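Lunch Tasters Wanted, Prillidholm

Engelbrecht runs the staff lunch counters in five office buildings in Prillidholm. We are changing the menu in April and need people to come in, eat lunch and tell us what they think of it.

We are looking for 50 tasters. You do not need any background in food or cooking. You do need to be 19 or older and able to come to our test kitchen on the second floor of the Bolelen building. There is an elevator, and bike parking at the back entrance.

What you will do

Each session starts at 11:30 a.m. and lasts an hour and 15 minutes. You will get small portions of several dishes, one at a time, with water and plain crackers in between. After each dish you fill out a short form on paper. The questions cover taste, texture, portion size and whether you would buy the dish again. Please fill out the form before you talk to your neighbor about the food.

Tasters sign up for two sessions. The first covers soups and grain bowls. The second covers hot sandwiches and burgers, including toppings served on the side.

Who can take part

We want people who buy lunch at work at least once a week, and people who usually bring their own. Tell us which one you are when you sign up.

You cannot take part if you are allergic to wheat, sesame, milk, eggs or soy. The kitchen is small and we can't keep these apart. Vegetarians are welcome and will get their own set of dishes. People who work for Engelbrecht or for our bakery supplier, Flustunis, are not eligible, and neither are members of their households.

Pay

You get a $50 gift card for completing both sessions. If you can only make the first one, you get $15. Parking is not covered. 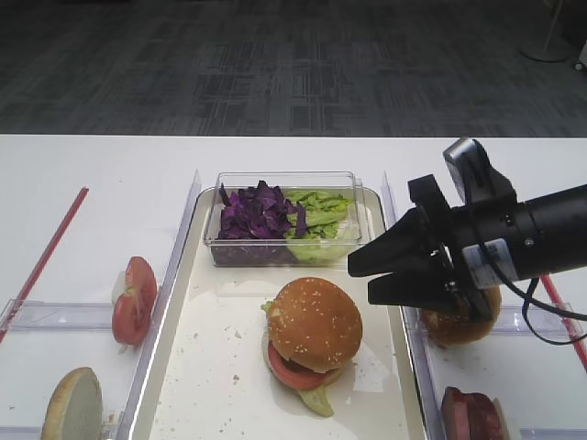 Burger with purple cabbage and lettuce on the side.

How to sign up

Pick up a form at any of our lunch counters and drop it in the box next to the register, or leave it at the front desk of the Bolelen building, marked for Riaan Naidoo. Write down any food you don't eat and a phone number where we can reach you in the daytime.

We will call to set your session times. Please skip strong perfume or aftershave on the day, and don't smoke or drink coffee in the hour before you come in. If you have a cold, call us and we will move you to a later group.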